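Cancelación de un curso en línea: ¿me devuelven la parte que no usé?

Foro de ayuda al consumidor > Cursos y academias

Publicado por prumside_lector
En septiembre

Buenas tardes a todos. Antes de nada pido disculpas por mi español, lo estudio desde hace unos años y todavía cometo errores, sobre todo cuando el tema es de contratos.

Mi situación es la siguiente. Me inscribí en un curso en línea de contabilidad para pequeños negocios en la academia Ferkurach. El precio total fue de 471 euros y lo pagué entero con tarjeta el mismo día, porque así hacían un descuento. El curso tiene 27 lecciones y se abren poco a poco. Yo he abierto seis. Después cambié de horario en el trabajo y ya no puedo asistir a las clases en directo, que son a las 17:30.
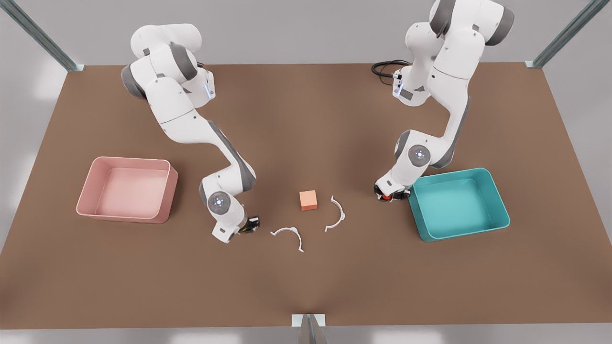 Escribí a la academia para preguntar por la devolución. Me contestaron con amabilidad, pero me dijeron que el importe no es reembolsable una vez que el alumno ha entrado en la plataforma. Yo había leído en alguna parte que existen 14 días para desistir de una compra a distancia. Cuando les escribí habían pasado nueve días desde el pago. Ellos dicen que al entrar en la primera lección acepté una casilla donde renunciaba a este derecho. No recuerdo la casilla, aunque es posible que estuviera.

Quisiera saber dos cosas. La primera, si la renuncia es válida para el curso completo o solamente para las lecciones que ya se han abierto. La segunda, adónde debo dirigirme si la academia mantiene su respuesta. Vivo en España y la academia también tiene aquí su domicilio. Agradezco mucho cualquier orientación.

Respuestas

huanca_sur
Olvídate, con las academias siempre es igual. Yo perdí 50 euros de matrícula en una de idiomas y no hubo manera. Si la casilla la marcaste, la marcaste.

Flasteck
Hola. No soy abogado, pero he tenido un caso parecido y leí bastante sobre la materia, así que intento explicarlo con orden (el español tampoco es mi primera lengua, corríjanme si uso mal alguna palabra).

El plazo de 14 días existe para las compras a distancia, eso es correcto. Hay una excepción para el contenido digital que no se entrega en soporte material, por ejemplo un vídeo grabado que se ve en la web. Para que esta excepción se aplique, el consumidor tiene que dar su consentimiento expreso a que empiece la ejecución, tiene que reconocer que pierde el derecho, y la empresa debe enviarle una confirmación. Mire usted en su correo si recibió tal confirmación. En el mío no aparecía nada y fue lo que me ayudó.

Por otro lado, usted menciona clases en directo. Una clase con profesor y con hora fija se parece más a un servicio, y en los servicios la regla es diferente: si usted pidió empezar dentro del plazo y después desiste, paga la parte proporcional de lo que ya recibió. Cómo se clasifica un curso mixto, eso yo no lo puedo asegurar y depende mucho de lo que diga el contrato.

Le recomiendo mandar el desistimiento otra vez, por escrito y con un texto claro, adjuntando el correo que envió en el noveno día. La fecha importante es la de aquel primer correo. Pida también una copia del registro donde consta la casilla. Si no contestan o se niegan, puede acudir a la oficina municipal de información al consumidor de su ciudad, que es gratuita. En mi caso, el curso costaba 1.081 euros y me devolvieron una parte después de dos meses.

prumside_lector
Muchas gracias a los dos. He buscado en el correo y solo tengo la factura y un mensaje de bienvenida con la contraseña, de la casilla no dice nada. Esta noche preparo el escrito. ¿Es necesario enviarlo por burofax o basta con el correo electrónico?

Flasteck
Por correo electrónico es válido si puede demostrar que lo envió. Yo usé los dos, pero el burofax lo mandé más tarde, cuando dejaron de responderme.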